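Model Building Workshop, Ustville Evening Program
Handout 4: Curves, grades and track planning for brick railroads
Instructor: Recep Dönmez

Read this before you start laying track for the Plistthorpe layout. Bring your sketch from last time, even if it is only half done.

1. Curves

The standard curve has a radius of 40 studs, measured to the center of the track. Sixteen pieces make a full circle. Long cars overhang on the inside of the curve at the middle and on the outside at the ends, so anything near the track has to stand clear of both. Push your longest car around the curve by hand with a pencil held against its side, and mark the overhang on paper. Do this before building platforms or tunnel mouths.

Two curves in opposite directions should have at least one straight between them. Without it, magnetic couplings on longer cars tend to pull apart.

2. Grades

Keep the climb gentle. On the Brosetum branch we raise the track one plate per straight, which is 3.2 mm over 128 mm, or 2.5 percent. A loaded train with one motor can usually manage that. Ease into the slope at the bottom and out of it at the top, or the couplings will catch on the ties.

Do not put a switch on a slope. Do not start a slope in the middle of a curve if you can help it.
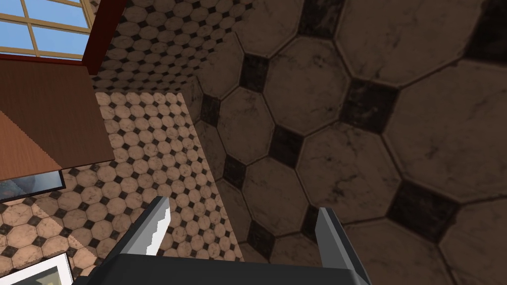 Two-finger gripper and tiled surfaces, computer rendering.

3. Fitting the plan to the table

Work in studs, not inches. One stud is 8 mm, so a straight is 16 studs long. A full circle of standard curve is 80 studs across the track centers, and the track itself is 8 studs wide, giving 88 studs edge to edge. Add five studs on each side for overhang and you need 98. The club table is 104 studs deep, so the loop fits with a little left over for the backdrop.

The Woldegiorgis yard plan is 223 studs long and will have to cross a table joint. Keep switches away from the joint.

For next time

Finish your plan at one square per stud. Mark every joint, switch and power connection. Work out the length of your longest siding and list the cars that will stand in it.

Revised July 2020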